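Re: tracker drifts when the gripper is holding something thin

Danuta Kaczorowski wrote:
> I've been running the Rulton branch on the stick clips and the pose
> wanders off badly every time the fingers close. Open gripper is fine.
> Is it the calibration again? Also, should the width filter be on for
> thin objects? The Druda docs don't say.

Hi Danuta, hi all,

Not the calibration this time, I think. I went through 16 of the Nenthorpe clips last night with the feature overlay switched on (tea in hand, it's slow!) and the tracker is grabbing points on the stick itself. A held stick moves with the camera, so those points never shift, and the solver happily decides we've stopped moving. The lettering on the stick makes it worse – lovely sharp corners, exactly what the detector likes. 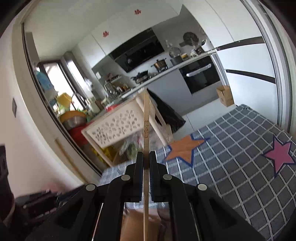

The mask we ship only covers the gripper body and the fingers, and whatever is between them is left wide open. I've pushed a change to the Makowska repo that stretches the mask upwards once the fingers shut, and drops it again when they open. On my worst clip the drift used to start at frame 200 and now it holds to 310, so better but still not cured.

The other half of the trouble is the rug. All those white grid lines look alike, and if the tracker loses its place for a moment it can come back a whole square over. The stars help a lot there, as long as one of them isn't mostly hidden. Close-up views are the ones I'd worry about, particularly with a second gripper in view, as we don't mask that one at all yet. Its points move on their own and the outlier check only throws out some of them.
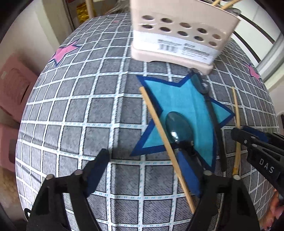 Things to try, in this order

1. Pull the latest Makowska and rerun with the long mask on.
2. Leave the width filter off for sticks. It smooths over the last bit of closing and you lose the moment of contact.
3. Raise the feature cap to 100 per tile if the rug fills the view.

Could you send me the logs from the two worst ones? The plain text ones will do, I don't need the video. I'll have a go at masking the second gripper in October unless somebody beats me to it – please do!

Cheers,
Pip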